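Ticket: Cables across open floor, Room 59, Distwood Building
Queue: Facilities, Workplace Safety
Reported by: Rawan Sleiman
Assigned to: Georges Salameh
Priority: Normal, raised to High
Status: Closed, with one item carried over

Summary of request
The reporter asks that the cabling between the open area of Room 59 and the workstations be removed from the walking surface. Staff cross this area throughout the day to reach the workstations and the corridor door. Two people have caught a foot on the cables since the desks were moved in February. Neither was hurt and no equipment was damaged. The reporter also notes that the floor is difficult to read under the ceiling lights, and that the cables are easy to miss when approached from the corridor.

Entry 1 — Georges Salameh, Facilities
Request received and acknowledged. Under the building rules a cable may cross a walking route for the length of a single working day if it is covered or taped along its full run. Anything longer requires a fixed route or a floor cover. Please confirm whether the cables carry power, data or both, and whether any of them can be disconnected overnight. Please do not tape them in the meantime. The tape left on this floor last year took the finish with it when it was lifted.

Entry 2 — Rawan Sleiman
Both power and data. The power leads can be unplugged after 6 p.m. The data lines should stay connected unless Jihad Hattar agrees otherwise, as the workstations run scheduled jobs at night. The slack was left deliberately when the desks were moved, on the understanding that the final desk positions would be settled within the month. They have now been settled.

Entry 3 — Jihad Hattar, Network Services
The data lines may be disconnected for up to an hour with a day's notice. They are longer than they need to be. I can supply shorter ones from stock once the new route has been measured. I would ask that power and data be kept in separate channels of whatever cover is selected. The earlier fault on the Monitz switch in this building was traced to a power supply coiled up with the data lines behind a cabinet, and I would prefer not to repeat the exercise.

Entry 4 — Georges Salameh, Facilities
Site visit completed. Priority raised to High. The nearest floor box is circuit 4, under the second row of desks. It was found closed and without power, which explains why the leads were taken from the wall instead. A request has been passed to the electrical contractor, Chidiac, to test and reconnect it. Until that is done, the wall supply remains in use and the crossing cannot be removed entirely.

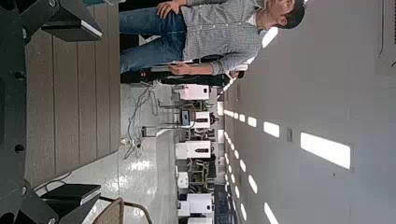

The walking route should be treated as running from the corridor door to the workstations in a straight line, whatever the desk plan says, as that is how people use it. Any cover must lie across that line at a right angle and must not be laid along it. At present the grey cables loop across the floor in several curves before they gather near the base of the workstations, so a person walking through may have to step over the same cable more than once. The shine on the floor makes matters worse: the overhead lights show in it as bright smears, and grey cable on light grey flooring does not stand out well against them. I recommend a cover in yellow or in black with a yellow edge. A grey cover would match the room and should not be ordered.

Entry 5 — Elspeth MacBrayne, Building Safety
I agree with the recommendation on color. I also ask that chairs be kept clear of the route while the work is pending. A chair leg resting on a cable will mark the jacket over time, and a chair pushed back over loose cable can pull a connector out at the far end. Room users should be told this by the room lead, in person if possible. The general notice sent to the whole building is not widely read.

With regard to the floor finish, Cleaning Services use a product from Fonia that is specified as low gloss. I have asked them to check whether a polish is being applied on top of it. The sheen does not in itself breach any rule, but it should be looked at.

Entry 6 — Nana Laryea, Purchasing
Cover ordered: two-channel, black with yellow edges, 100 inches in length. The supplier's next size down would have left the last part of the route exposed. The order falls below the 3,000 dollar limit for this cost center and does not need a second signature. Delivery is to the loading dock, marked for the attention of G. Salameh.

Entry 7 — Georges Salameh, Facilities
Cover received and installed before 8 a.m. Power in the left channel, data in the right, as seen from the corridor door. Shorter data lines fitted by J. Hattar at the same visit. The remaining slack has been tied under the desks. One power lead was found to have a flattened section near the plug and has been withdrawn and replaced.

Entry 8 — Rawan Sleiman
Confirmed. The scheduled jobs ran normally overnight. One remark for the record — the end of the cover nearest the wall lifts slightly when stepped on. It is not a hazard in my opinion, but it makes a noise.

Entry 9 — Georges Salameh, Facilities
End of cover reseated and weighted for one night. It now lies flat. Ticket closed. The reconnection of floor box 4 is carried over to the Chidiac work order. When it is complete, the cover is to be removed and returned to the Facilities store.

Related tickets
Distwood: floor box without power, second row
Distwood: floor finish, query to Cleaning Services
Monitz switch, intermittent loss of connection (closed)
Tape residue on floor, Room 59 (closed)
Request for additional wall outlets, corridor side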